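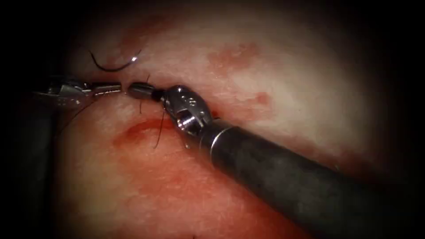

Open Day at the Berlow Surgical Training Center

Visitors to the Berlow center in June were invited to follow a suturing demonstration as the surgeon sees it, on a large screen beside the console. Two robotic instruments worked at close quarters over a fold of tissue, with a curved needle and fine dark thread.

The session was led by I-hsuan Hsueh, head of instruction, with Kipchumba Laizer at the console. Dr. Hsueh asked the audience to watch the tips of the instruments. "The space between them is where the skill lies," she said. "Trainees practice that approach for weeks before they are asked to tie a knot."

The center admitted 341 guests over the course of the day, from a registration list of 400. Small groups of 11 then moved to the practice consoles, where Jummai Ugwu supervised short exercises — picking up a needle, passing it from one side to the other, setting it down.

A second open day is planned at the Briltberg site, which will receive 2 new consoles before the fall term. Registration is handled by Morena Testa in the education office.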